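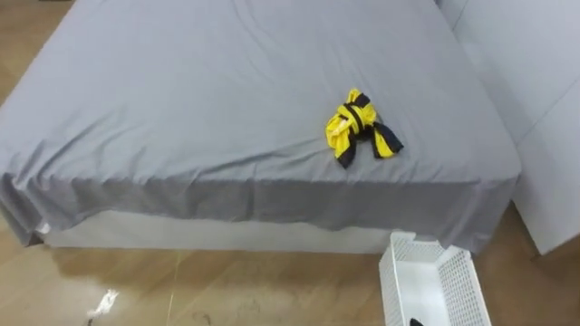
3.2 Laundry habits and garment lifespan

The Skernberg household survey asked 445 adults how they stored, washed and discarded their clothes. Eight questionnaires came back without the laundry pages, which left 437 for the analysis in this section. Respondents kept a diary for 4 weeks and recorded each item at the time it was taken off, washed, put away or thrown out.

Most worn clothing did not go straight into the wash. It was left on a bed, a chair or the floor, often overnight, and then either worn again or washed with the next load. We call this the holding stage. Earlier work on the Gunderance panel treated it as part of storage, but the diaries show that people think of these clothes as neither clean nor dirty. Sportswear was the exception in the coding, as respondents rarely wore it twice and yet still left it out.

Figure 4. What looks like sportswear, bunched up on a bed.
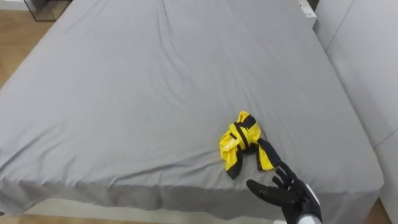 3.3 Washing frequency

Wash counts were taken from the diaries and checked against the Jindell load records where a household had agreed to share them. The two sources matched well for sheets and towels. They matched poorly for shirts, mainly in homes where one person did the laundry for everyone and did not know how often a given item had been worn.
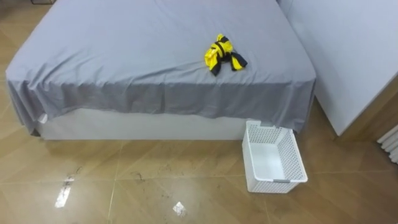
Households with a fixed laundry day washed fewer items per person than those that ran a load when the basket was full. The gap was still there after we controlled for household size and for children under 18. It was smaller in December, when heavier clothes filled the machine sooner. We followed the Hrnčiar coding rules for mixed loads, so a load with even one towel in it was counted as mixed. This probably understates the number of clothing-only loads in small apartments, where people tend to wash everything together.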